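Cleaning a white tee with a chenille patch, orange tag still in the collar
Laundry and Fabric Care board, Skikgate forums

padilla95
Bought a white T-shirt secondhand in October and only now got it on the table. It has a big chenille patch that says "Chinese", white letters with a thick red border. There are brown specks on the inside of the neckband, and an orange tag is still attached by a bit of string. I don't want pink letters. What would you do first?

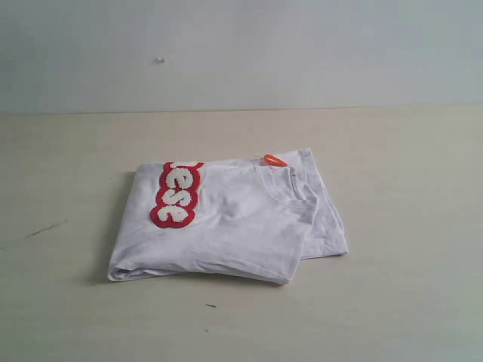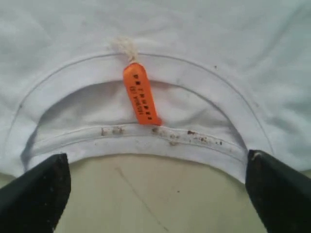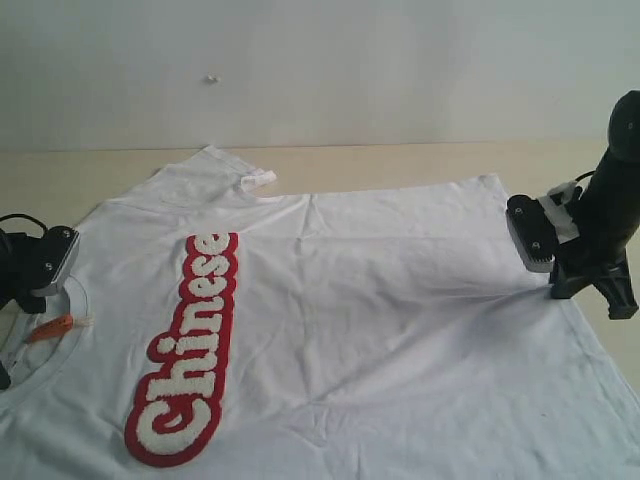
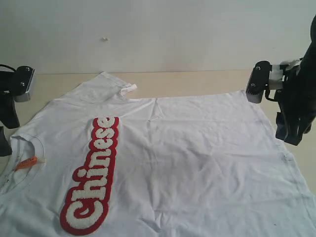 Pushpa V. Do the neckband by hand before anything else. Dish soap, cool water, soft toothbrush, and keep the patch out of the sink. Leave it 30 minutes and rinse.

larnitz
Disagree on the toothbrush, it roughs up ribbing. Use your fingers. And no bleach near that red.

Pushpa V.
I've used a toothbrush on collars for years with no fuzz. A soft one is fine.

E. Dagdag
Test the red first. Damp white cloth, press on the border, look at the cloth. If color comes off, I'd only ever spot clean it.

padilla95
OK, will test tonight. Does the tag come off before or after?

larnitz
Before. Snip the string, don't pull, it goes through the collar seam.

Pushpa V.
Agree with that one. Then inside out, cold, gentle, and dry it flat. Fold it with the patch facing out so the pile doesn't get crushed.

E. Dagdag
I fold mine patch in. Never had a problem.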